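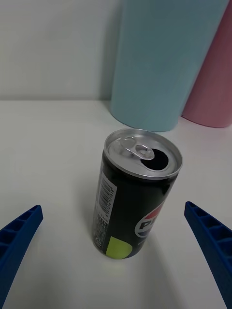 Visit to the can sorting plant in Prekdale

Our evening class in German and English conversation makes one excursion every year before the summer break. Last year it was a cheese cellar, and this year the majority voted for the recycling plant of Cirkico, in the industrial zone of Prekdale. I had voted for the botanical garden, but I was wrong, the day was very interesting and I took many notes.

We met on Fri 7 June at the bus station. The bus to the industrial zone goes only once an hour in the morning, so the two people who came late had to take a taxi and arrived before us. From the last stop it is a walk of nine minutes along a road without shade. I recommend a hat. The entrance for visitors is not the big gate with the scale for the trucks, it is the small green door behind the bicycle stand. We stood first at the big gate and a driver had to send us back.

At the reception everybody receives a yellow vest, a helmet and a pair of earplugs. One must have closed shoes. A lady from our group came in sandals, and she got safety shoes from the cupboard, which were too large, but she made the whole tour in them and did not complain.

Our guide was Verena Kälin. She has worked in the plant for many years, first at the baler and now in the planning office, and she leads the visitors because she likes it. She spoke slowly for us and repeated the difficult words. I wrote down "baler", "eddy current" and "gate fee", and the last one I still do not fully understand.

The tour begins in the delivery hall. The trucks drive in backward and tip the material on a concrete floor, where a wheel loader pushes it together. The smell is the first thing one notices. It is sweet and sour, from the rests of beer and lemonade, and in July it must be much stronger. There are also wasps. Verena Kälin said that one should simply stand still, and most of us could do this.

From the delivery hall a belt carries everything up to a drum with holes. The small pieces fall through, for example caps and broken glass, and the cans and bottles go further. Then comes a magnet over the belt, which lifts the steel cans up and throws them to the side. I had always believed that all drink cans are the same, but she gave us two empty ones and a small magnet to try. On the steel can the magnet held, on the aluminum can it slid off. In my country we learned this in school, said one man from our class, but I think he was the only one.

The aluminum is taken out by the eddy current separator. This is a fast turning roller with magnets inside. It makes a current in the aluminum, and the current makes its own magnetic field, so that the can is pushed away and jumps over a metal wall. I have read the explanation at home two more times. To look at, it is very simple: the cans jump and the plastic falls down. We stood there longest, on a platform with a railing, and had to be called to continue.

After this the aluminum goes to the baler, a press which makes blocks. The machine is from Plireck and is older than the rest of the line. A block looks like a heavy colorful cube, and one can still read parts of the names of the drinks on it. On the board next to the press stood the number of blocks made since the start of the year, it was 2,498. They are stored under a roof in the yard, and trucks take them to a smelter. There they are melted and rolled again to sheet, and a part of this becomes cans again.

I asked if it is better to crush the can at home, because my husband does this with his foot and it makes a terrible noise. The answer was that in this plant they prefer cans which are not crushed flat. A very flat can may be sorted wrongly with paper. It should be empty, but it does not need to be washed. The small tab can remain on the lid. In my family we collected the tabs in a jar for years, and I did not say this aloud.

At the end there was coffee in the meeting room, with water and a plate of nut cake from the bakery Rainer in the old town. The cake was excellent. On the wall hangs a map with the villages which bring their material here, and each of us looked for his own. Mine is not on it – our cans go to another plant, and Verena Kälin could not tell me which one. I will ask at the town office.

Some practical information for other groups. The tour takes two hours and there are many stairs made of metal grating, through which one can see down. Who has fear of heights should say it before, there is another way on the ground for the first part. Children are allowed from nine years. The tour is free, but one must register by telephone, and the groups in July are already full. It costs 5 for the coffee and cake per person, payable in cash. In the delivery hall taking photos is not permitted while the loader is driving.

On the way back the bus was full with people from the early shift and we had to stand. Three of us got out one stop before the station to buy the same nut cake, but the shop had only the poppy seed one left. I bought this – it is a little dry, but good with tea.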